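I sold my Viter shares on Monday, just after half past nine in the morning, and since a couple of readers have asked why I keep writing about a company I clearly no longer like, I thought I would put the whole thing down in one post.

For anyone new, Viter makes pumps and valves for heating systems. I bought in three lots over a few years, never with much of a plan. The first lot was a birthday-money sort of purchase. The second was when they started paying a proper dividend. The third was a mistake, made after a good set of results when everyone on the forum I read was very pleased with themselves, me included. Altogether I held 137 shares, an awkward number that comes from having once ticked the box for dividend reinvestment and then forgotten to untick it for two years.

The proceeds after dealing costs came to 2,035, and the money is sitting in the account as cash. I was down a little on the price I paid and up a little once dividends are counted. After all that time it is a poor return. A savings account would have done nearly as well with less reading.

What changed my mind was the debt. Viter bought a smaller firm called Brastik and paid for most of it with borrowed money. I didn't mind at the time. The two businesses sell to the same merchants and the management talked sensibly about joining up the warehouses. But the half-year report that came out in July had the interest cost going up again, the savings pushed back again, and the dividend held flat with a sentence about "balance sheet priorities". I have read that sentence in other reports, from other companies, and have usually seen a cut follow it.

I went back through my notes before selling. I keep a page for each holding with the reason I bought it and what would make me sell. For Viter I had written: "Sell if dividend not covered by free cash flow two years running." It hadn't been covered for two years running. I had noticed the first year and written "one-off, stock build" next to it in pencil. The second year I hadn't written anything at all. 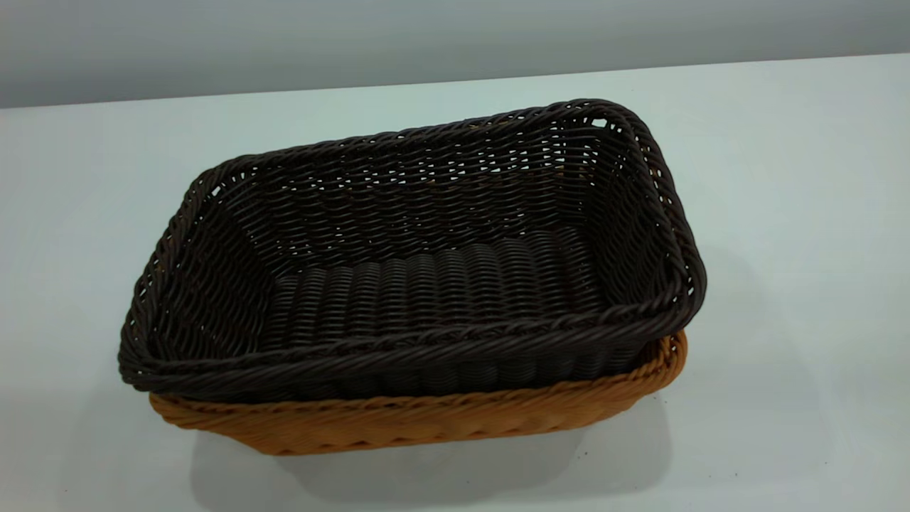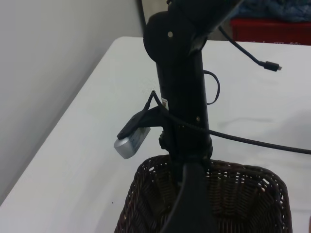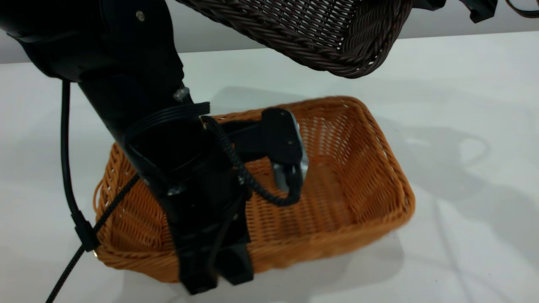

Filed under: Portfolio notes

I'll deal with the tax side quickly. The shares were outside the tax-free account, so the sale counts, but the gain on the price is nil and the loss is small. I will report the loss so it can be set against something later on. The form takes ten minutes if you have your purchase records together. Mine were in two places because I changed broker between the second and third lots, and the old one, Pasteo, only sends statements by post if you ask for them. Ask early. It took them most of a month last time.

Vilém Hrnčiar left a comment under my last post saying that I was selling at the bottom, and that heating firms always look worst just before the orders come back. He may be right. He has followed the sector longer than I have and he was right about the merchants running down their stock. My answer is that I'm not making a forecast about orders. If they come back, Viter will be a company with better orders and a lot of debt, and the first few years of extra cash will go to the bank. Shareholders come after that. I'd be happy to look again when the borrowing is at a level I could explain to somebody in one sentence.

There was also an email from Hedvika Ševčík asking whether I sold all at once or in stages. All at once, with a limit order set slightly under the price on the screen. It filled within a minute. For a holding of this size I can't see the sense in paying the dealing charge three times. When I was newer to this I used to sell half of everything, so as to feel partly right whatever happened, and I ended up with a long tail of tiny positions which each needed an annual report reading.

As for what comes next, I have been looking at Kováčik, which does packaging for food firms. It has no debt to speak of and the family still owns a large part of it. The shares are thinly traded and the gap between the buying and selling price is wide enough to put me off on most days. I have read the last two annual reports and want to read the one before those, mainly to see what they said about paper costs at the time and whether it matched what they did. I haven't bought any — and if I do it will be a small first lot, with the selling rule written down in ink.

The rest of the portfolio is unchanged. The index fund is still a bit more than half of it and gets its usual payment each month. The two investment trusts are both trading below the value of what they hold, one of them by more than I would like, but the income from them is steady and I have no need of the capital. Cash is higher than normal because of the sale. I'm leaving it there for the time being.

I'll update the spreadsheet page at the weekend. The dividend column for Viter will stay in so the old totals still add up, and the last payment from them is due after the sale because I held on the record date, so don't write in to tell me it's a mistake.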